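冷蔵庫の「詰めすぎ」をやめるという話

食品ロスについて書かれた記事を読むと、たいてい買い物の仕方から始まる。リストを作る、空腹で店に行かない、特売に釣られない。どれも正しいと思うし、私も一通り試した。それでも捨てる量はあまり減らなかった。減ったのは、冷蔵庫に入れる量に上限を決めてからである。

私の意見を先に書いておくと、家庭の食品ロスは買い物の問題である前に収納の問題だ。入れる場所があるから買う。奥が見えないから忘れる。忘れたものは傷む。この順番を変えないまま買い物の心がけだけを改めても、長くは続かない。

きっかけは去年の八月に、冷蔵庫が止まったことだった。朝の六時に台所へ行くと庫内灯がつかず、冷凍室の底に水がたまっていた。修理の人が来るまでに中身を全部出すことになり、ついでなので品目を紙に書き出した。調味料の小袋まで含めて170点あった。二人暮らしの家である。そのうち期限が切れていたものが31点。いちばん古いのは柚子胡椒の瓶で、引っ越しの前に買ったものだった。つまり私は、期限の切れた柚子胡椒を引っ越し業者に運んでもらっていたことになる。

恥ずかしい数字だが、知人に話すと、うちも似たようなものだと返ってくることが多い。同じマンションのバンスビンさんの家では、開封済みのコチュジャンが四つ出てきたそうだ。どれも「もうないと思って」買ったものだという。この「もうないと思って」が曲者で、本人の記憶力とはあまり関係がない。見えないものはないのと同じに扱われる。誰の台所でもそうなる。

冷蔵庫を売る側は、この点についてあまり語らない。店頭の札に書かれるのは容量であり、容量は大きいほどよいことになっている。家族の人数に対して何リットルという目安の計算式があり、店員もそれに沿って勧めてくる。私も前の冷蔵庫を買うときは、迷ったら大きいほうをと言われてその通りにした。大きい冷蔵庫は便利だが、奥行きが深くなるほど手前のものが壁になる。腕を伸ばして探るような棚は、実際には倉庫であって食品棚ではない。 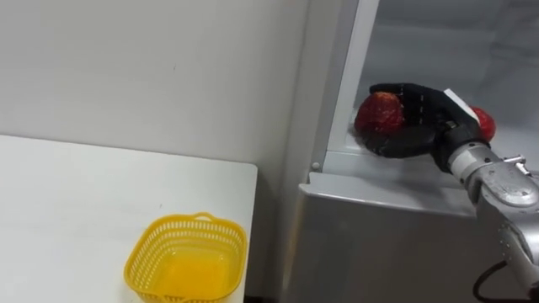
扉を開けた冷蔵庫と、白いテーブルの上の黄色いかご

庫内の整理というと、専用の容器をそろえる話になりやすい。これにも私は少し懐疑的である。前にTidbyという収納用品の店で仕切り付きのケースを一式買ったことがあるが、半年もしないうちに、ケースの中で物を忘れるようになった。蓋をして、きれいに積み重ねて、それで安心してしまうのだ。整って見えることと、中身を把握していることは別の話で、容器を増やすと後者はむしろ難しくなる。容器の中まで見る手間が一つ増えるからである。

今やっていることは単純だ。棚の一段を必ず空けておく。新しく買ったものは手前に置かず、いったん奥のものを前に出してから後ろに入れる。週に一度、料理の前に十分だけ使って、食べてしまうべきものを浅いかごに集める。その日の夕食はかごの中身から決める。半端な大根と油揚げとハムの切れ端では見栄えのする料理にならないが、汁物か炒め物にすればだいたい片づく。

空けておく一段は、最初のうちひどく無駄に思えた。せっかく場所があるのに使わないのは損だという感覚は根強い。しかし鍋ごと入れたいとき、もらい物の西瓜を冷やしたいときに、その一段があるとないとでは大違いである。以前は鍋を入れるために瓶を出し、出した瓶をそのまま常温で一晩置いてしまうことがよくあった。あの手の失敗はなくなった。

反論もあるだろう。勤め先で一緒だったクァクインホさんは、まとめ買いをやめたら食費が上がると言っていた。車で郊外の店に行き、一か月分を買って冷凍する家では、たしかに大きな冷凍室がものを言う。近くに店がない地域ならなおさらで、そういう家に向かって小さい冷蔵庫を勧めるつもりはない。小さな子どもが何人もいる家も同じだ。私が言いたいのは、歩いて行ける場所にスーパーがあり、しかも毎日のようにその前を通る暮らしをしながら、籠城に備えるような量を抱えている人のことである。都市部の少人数の世帯は、多くがこれに当たるのではないか。

もう一つ、安く買ったことで得をしたという計算には、捨てた分が入っていないことが多い。三個組の豆腐が一個あたり219円のものより安くても、三個目を捨てれば差は消える。私は豆腐でこれを何度もやった。レシートには得をした記録だけが残り、損をした記録はごみ袋に入って出ていく。家計簿をつけている人でも、捨てた食品の欄を作っている人はあまりいないと思う。一か月だけでもつけてみると、自分が何を捨てがちなのかがわかる。うちは葉物と豆腐と、食べかけの漬物だった。それからは葉物を小さい束で買うようにしている。割高でも、そのほうが安い。

行政の啓発も、もう少し台所の中に踏み込んでよいと思う。「使い切りましょう」という標語の書かれたマグネットを配るより、冷蔵庫の中身を全部出す日を年に二回設けましょうと言うほうが、よほど効くのではないか。大掃除のときに換気扇を外す家は多いのに、冷蔵庫を空にする家は少ない。故障でもしなければ全部出す機会がないというのは、私自身がそうだった。

結局あの冷蔵庫は部品がなく、買い替えることになった。新しいものは前のより一回り小さい。売り場では、お二人ならもう少し上の容量を、とやはり言われた。断って小さいほうを買い、今のところ困ったことはない。柚子胡椒は新しい瓶を一つだけ買い、扉の内側のいちばん手前に立ててある。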